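Cell safety walk-through, kitchen task setup (Drarnier line, simulated)
Jan 13, 2026

Thanks to everyone who pitched in on this one! We run the same list in simulation that we'd run on a real floor, so please be as picky as you like with it.

- [x] **Wrist view checked for blocked sight lines.** Please look at this before every batch, even if you looked an hour ago.
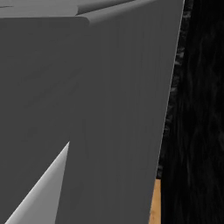

*Item 1: large gray surface close to the view, black textured surface behind on the right.*

- [ ] **Clearance to fixed surfaces.** Our rule is 60 mm at slow speed. Still open, and I'd like it logged at 4 poses before we sign.
- [x] **Speed cap loaded from the Tyagi profile.** It was on the old one in run 148, so do read the file name out loud (I know, I know).
- [ ] **Counter items listed.** Faucet, paper towel roll, the yellow object in the small tray or basin, and the dark tray over to the right.

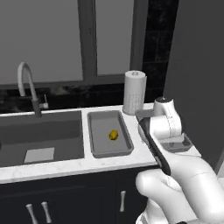
- [x] **Stop command tested.** We ask for 2 clean stops in a row, and Vinix gave us both without any fuss.
- [ ] **Contact force limit written on the run sheet.** Left blank again, dear friends. Fill it in and send it back to Grarnuleck by February.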